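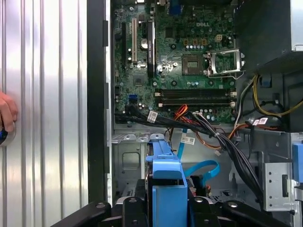 Side panel, round silver part and Dell board, memory slots empty.

Home | Projects | Notes | About

19th August, by Gaetano Ferri

Filed under: Old hardware

The tower came out of the loft in May and is to become a file store called Hunedura. Stripping it took one evening.

Four memory slots, all bare for now. I have two matched sticks from the last machine and will fit those first, then run a full memory test overnight. Mixed pairs caused me enough trouble on Skurkevine.

The coin cell sits between the white PCI slot and the long black one. Measure it before trusting the clock; anything much under 3 V gets replaced. Settings will be lost either way, so write down the boot order.

With the socket bracket open, check for bent contacts under a good lamp. Old paste comes off with isopropyl and a lint-free cloth. Allow it 5 minutes to dry.

Drives are next. I have one of 400 GB and one of 800 GB, both SATA, and the smaller will hold the system. The fan is noisy at low speed and I haven't decided whether to oil it or buy another.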